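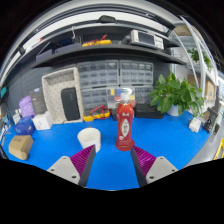 Does a bottle of fuel system cleaner do anything for mileage? My commute is 23 miles each way and the pump price in Tarnotthorpe keeps creeping up, so my brother-in-law wants me to pour a bottle in with every second fill. I don't buy it. Any red liquid in a tall clear bottle with a white cap could be sold as a miracle, and the Galska label I read at the store promised "up to" savings without saying compared to what. Car has 882 miles on it since the last service and runs fine. Has anyone here measured a difference?

Idun Strand, 11th February
Measured, yes. I kept every receipt from April on and tried 2 bottles of the Galska stuff over the summer. My numbers moved less than they do when I switch the air conditioning on. If the engine already runs fine I can't see what there is to clean. Check your tire pressure and compare stations before you fill. The Fovetside one is usually cheaper than the highway.

Stepan Dmytriv
Depends on the car. Mine felt smoother after one bottle but I'd had the plugs changed the same week, so who knows. The guy at Lytvynenko said use it every 3,000 miles. He also sells it.

guest
just buy the cheap gas, its all the same truck

Contact us | Copyright Tarnotthorpe Neighbors Help Board | Back to top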